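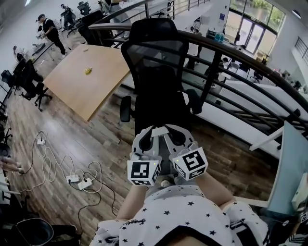 **Notes, gripper talk, Teltwood open evening (25 min + questions)**

Start w/o slides. Say hi, say name, say thanks to Noura for the slot. Then straight in.

- What I wanted: handheld gripper, two fingers, marker cube on each tip. Hold it in your hands, do a chore, get finger positions out of the video. No arm needed yet.
- Evenings build. Started at the kitchen table, moved to the workshop in August when the printer at home gave up
- Not an engineer. Say this early, people relax

## 1. The body

Gray plastic, printed. First body split along the layer lines at the grip. Second one printed lying down, fine since then. Pass the broken one around NOW, not later, or they stop listening during the marker part

Ask: who here prints on their side? Wait for hands.

Screws: heat-set inserts, go slow with the iron. I melted a housing clean through. Have spare.

## 2. Cubes

Spend most time here.

- Why cubes and not flat tags: flat tag turns away, you lose it. Cube, there's usually another face to read
- Black and white squares, print MATTE. Glossy paper + big windows = no detection. Lost an entire evening to this
- Glue faces square to the edge. A crooked face reads as a crooked finger
- Leave the white border alone!! I trimmed mine to look neat. Stupid. Detector wants the border.
- Different ID on every face, write down which goes where. Noura Sayegh has the sheet, ask her for a copy

(if projector is dead: draw cube on whiteboard, skip the clip)

## 3. Fingers and play

Finger slop was 3 mm at the tip. Doesnt sound bad. Try picking up a bottle cap with it.

Fix = 2 washers and a longer pin. That's it. Cheapest part of the build, took me longest to find.

Spring: first one too stiff, hand cramps. Now softer one, can do a long run without swearing

## 4. Recording

Numbers slide, read them out:

- longest clip so far 3633 frames
- both cubes found in 55 percent of them on glossy
- matte reprint much better, still working out the figure, do NOT promise one

What kills a clip: moving too fast (blur), fingers pointing away from camera, sleeve over a cube. Roll sleeves up. Short sleeves better.

Pick things up slow. Slower than feels normal. Demo this with the cap and the mug, count out loud, it gets a laugh

Files go in the folder called Nokatik, one folder per session, notes in a text file next to the video. If you borrow the gripper please do the same, I can't sort "new_final_2".

## 5. Whats next

- Kanaan = version with the swappable fingers. Drawn, not printed
- Want to put same fingers on a small arm. Gundport is the name for that one, no arm bought, dont let them drag me into a price discussion
- Need someone who knows camera calibration properly. Say it twice

## Questions I'll probably get

Cost? Mostly filament and failed prints. Receipts at home.

Can I have the files? Yes, email list by the door, will send the body and the cube sheet together.

Why not buy one? Wanted to build one. Move on.

Left handed? Works either way, grip is the same on both sides

Finish on time, the soldering people have the room next. Take the broken body back before they leave.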